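Reducing Film Waste in Student Kitchens: Report of the Pluvside Hall Project

1. Background

Pluvside Hall houses 172 students in 14 shared kitchens. Each kitchen has its own food waste bin, which is emptied by the cleaning service twice a week. A survey carried out by the project group in June found that residents had two main complaints: odor between collections, and fruit flies during warm weather. Many kitchens had responded by covering their bins with plastic film, a habit that added to the general trash and worked against the goals of the hall's composting program.

2. Aim

The project set out to compare plastic film with a reusable cloth cover and to recommend one method for all kitchens. The cloth covers were sewn from cotton offcuts supplied by Kundance, a local fabric store, and fitted with an elastic edge.

3. Method

Seven kitchens used plastic film for the length of the trial and seven used cloth covers. Residents recorded odor each evening on a simple scale and noted any flies near the bin. The film was replaced after every collection – the cloth covers were washed at the same time.
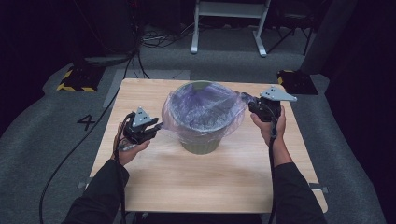
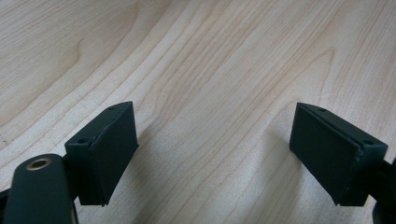
Why was each kitchen asked to keep its own record?
Kitchens differ in size, airflow and cooking habits, and a single record for the whole building would have hidden those differences.

4. Results

Odor scores were nearly the same for both methods. Flies were reported slightly more often in the kitchens with cloth covers, mainly where the elastic had become loose after washing. Two kitchens stopped keeping records before the end of the trial, and their results were left out.

5. Discussion

The trial was short, and the odor scale depended on personal judgment. Even so, the group found no strong reason to continue using film. A firmer elastic should be tested before the covers are introduced in every kitchen. The Cropper composting site, which receives the hall's food waste, has also asked that no film be left in the bins at collection.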